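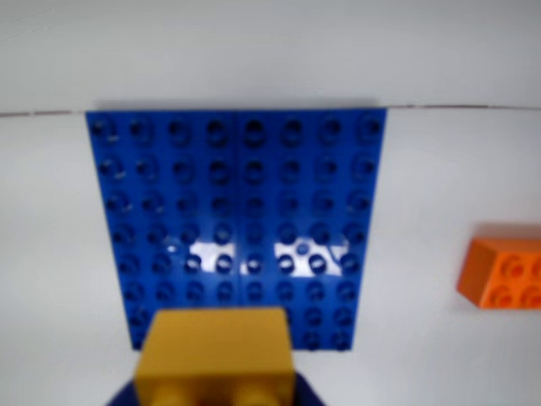 October 31, 2021. Brick placement, policy trained on wrist view plus side view.

Started where we left off: does the policy look at the wrist camera at all, or does it just drive to the same patch of air and let go? Kenneth's money is on the patch of air. I said I'd withhold judgment and then spent the morning agreeing with him.

Training set is 454 demos, nearly all of them Gleice's, which is why the arm has picked up her habit of hovering before it commits. Checkpoint at 400 epochs. The later ones hover longer and I don't have the patience.

Test: shift the baseplate between trials, leave the arm base alone, run 11 trials per condition.

Both views: 6 good placements.
Wrist view blanked: 6 good placements.

So that's awkward. Same score blind as sighted, though the misses differ. With both views it comes down half a stud off and leans on it. Blanked, it misses by a lot, and with confidence. 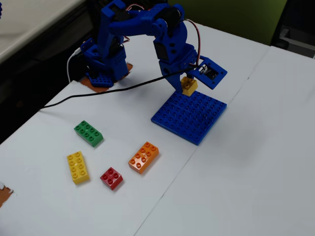 Yellow 2x2 over the plate, side view. Other bricks left out as distractors.

Glare is my next suspect. In the wrist view the overhead light washes out the middle studs, and the held brick is a big soft blob in front of the rest. Daiane suggests cropping the wrist image higher. Edileuza suggests turning off a light, so we'll try that first — she is usually right and always cheaper.

Also: the seam between the plates may be what it's lining up to. Rotate the plate a quarter turn and see if the errors rotate with it.

To do: rerun both conditions, light off. Ask Rosimeire for the old March logs, if the Promham drive still mounts. Don't tell Kenneth the score yet.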